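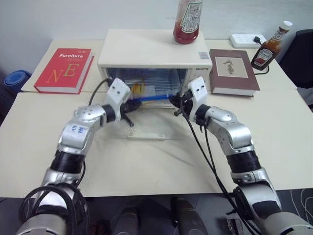

**Do we have to rotate every deploy key when somebody leaves, even the read-only ones?**

Every key that person could have copied gets rotated, read-only included, and the repo owner signs it off in the checklist below before the account is closed.

# Repository access and secrets check, April round

I've gone through the list again for Homidix and the two repos we look after for Desamska. Same format as last time: the item, what I found, then me going on a bit. Anca Hodoroagă did the server-side parts with me, so where I say "we" it's her and me, and where I say "I" you can blame me alone.

Status is one of **OK**, **Fix** or **Ask**. Ask means I couldn't tell from what I had access to.

## 1. Accounts and permissions

- [x] **Everyone with write access is still on the project.** OK. One contractor account was still sitting there from the Abella migration. I've removed it and let them know, and they were very nice about it.
- [x] **Two-factor is enforced at the organisation level.** OK. It's enforced, so the individual accounts look after themselves.
- [ ] **Admin rights limited to the people named in the runbook.** Fix. The runbook names 2 admins and the Homidix org has more than that. I'd love to just cull them, but a couple are used for billing and I don't fancy being the one who turns off our build minutes at 4 pm.
- [ ] **Service accounts have an owner written down.** Ask. The one called `flivon-sync` has no owner listed anywhere. Oana Grecu reckons it came over with the Flivonbridge tooling and still pushes tags overnight. Please don't delete it until she's had a look at the logs!

## 2. Branch protection

- [x] **Default branch can't be force-pushed.** OK on all the repos in this round.
- [x] **Reviews required before merge.** OK. One approval on Homidix, and the Desamska repos ask for a code owner as well.
- [ ] **Stale approvals dismissed when new commits land.** Fix. Off on `homidix-core`. You can get a tidy little change approved, push whatever you like on top of it and merge away. I tried it with a whitespace commit on a scratch branch, and yep, straight through. Anca's keen to turn it on everywhere. The only grumble I've heard is from people who rebase a lot (me, I'm people who rebase a lot), and we'll cope.
- [ ] **Release branches covered by the same rules.** Fix. The pattern is `release-*` and since the rename the branches are `release/…`, with a slash. So the rule matches nothing at all and has been cheerfully green on the settings page the whole time. Change the pattern, then test it by trying a force-push from a throwaway clone.

## 3. Secrets in history

This is the one that ate my week. We ran the scanner across the full history of `homidix-core`, including tags and old branches, and it came back with 2,206 hits. Before anybody panics, 1,526 of those are the same test fixtures being moved from folder to folder over the years. Another 410 are checksums that happen to look like tokens. The rest I'm reading by hand with a very large coffee.

- [x] **Scanner runs on every pull request.** OK.
- [ ] **Scanner blocks the merge when it finds something.** Fix. It leaves a comment and the merge button stays lit. I went looking at old comments and we've all got pretty good at scrolling past them. Make it a required check once the fixtures are on the ignore list, otherwise it'll block everything and somebody will switch it off.
- [ ] **Known leaked values have been revoked.** Fix, partly done. I found an old mail-relay password and a package registry token. The token was already dead. The password worked, so Anca changed it that afternoon and we checked the relay log for anything odd. It only goes back to the start of the month, so I've written "nothing seen in the log we have" in the ticket and left it at that.
- [ ] **History rewritten where needed.** Ask. My vote is to leave the history alone. The values are revoked or about to be, and a rewrite would break every open branch and every pinned commit in the Desamska builds. Happy to be argued out of it if their contract says otherwise. Oana's checking.

## 4. Clients and developer machines

- [x] **Git version on the build runners is current.** OK, and they rebuild from the base image each night.
- [ ] **Git version on laptops is current.** Fix. People update the one on their path and forget the copy bundled with their editor or desktop client. Run `git --version` in the terminal *and* look in the About box of whatever GUI you use. Mine was behind, so I'm in no position to lecture.
- [x] **Submodules only point at hosts on the allowed list.** OK.
- [ ] **Hooks come from the shared hooks repo.** Ask. I can't see this from here. If you've got a local pre-commit hook that you wrote yourself, send me the name and what it does, that's all I'm after.
- [ ] **Case-clashing file names.** Fix. There's a `Docs` and a `docs` in the older Desamska repo. It's harmless on Linux and a proper nuisance on a Mac, where you get whichever one was checked out last. Low priority, but it's been on this list three rounds running and I'd like to see the back of it.

## 5. Backups

- [x] **Nightly mirror completes.** OK.
- [x] **A mirror has been restored and built this round.** OK. Anca restored `homidix-core` to a clean box, built it and ran the tests. Large files came across too, which they hadn't last time.
- [ ] **Issues and pull request comments are exported.** Fix. We only mirror the git data, so all those long arguments about naming would be gone. The export script exists and wants a token with fewer permissions than the one it's got now.

## Who's got what

| Item | Who |
|---|---|
| Release branch pattern, stale approvals | Anca |
| `flivon-sync` owner, Desamska contract question | Oana |
| Remaining scanner hits, fixture ignore list | me |
| Admin rights cleanup | me, after billing answers |
| Laptop updates | everybody, please |

Tick your own items in the repo copy of this file and put the commit or ticket number next to them. If you disagree with a status, change it and leave a note underneath with your initials. I'm reading the file again before the Desamska call and I'll chase whatever's still open.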